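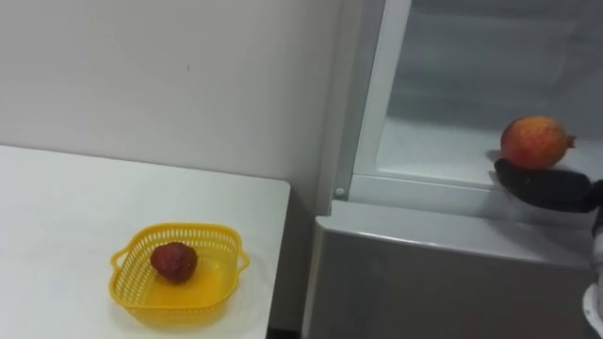 What is kitchen automation at work?
It's the use of machines for the small fetching and storing jobs in a staff kitchen or canteen, the ones people used to fit in between everything else.

I've followed it for a while at Jolwood, where the canteen feeds 800 people, and I still find it oddly gripping! The word covers everything from ordering software (Jolwood runs one called Trikex) to walking robots that handle food – and the fruit jobs are my favourite, dull as they sound.
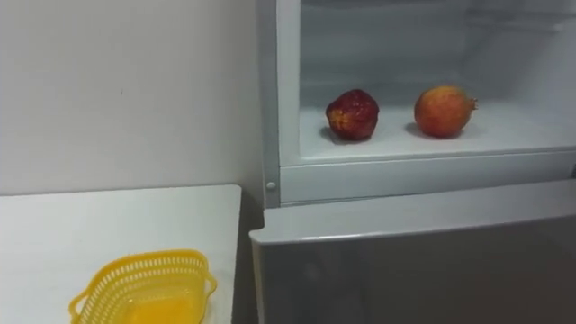

Two fruits on the shelf of an open fridge, with the yellow basket on the table.

Effect on staff
Fewer trips to the fridge is the obvious change. The less obvious one is that somebody has to plan the work, so at Jolwood two kitchen assistants now spend part of each shift setting out baskets and checking shelves. They got 12 hours of training for it, and a small pay rise in July (quite right too). Some of the older hands miss the chat by the fridge, and I can see why.
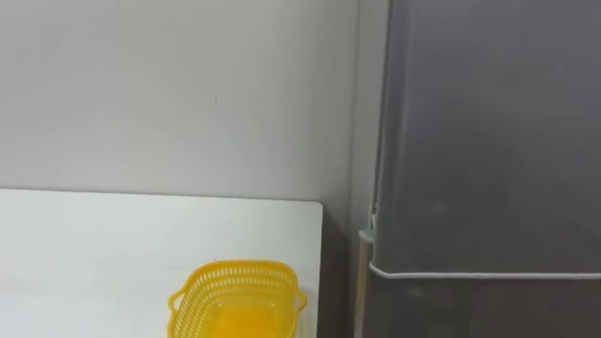
Layout and furniture
Rooms tend to get plainer. Tables go next to the fridge, baskets get a regular spot, and people learn to leave them there – harder than it sounds at lunchtime.

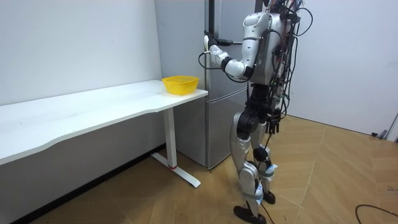
Humanoid robot with its right hand on the handle of the upper fridge door.

See also: Rocha method; Nestley kitchen trials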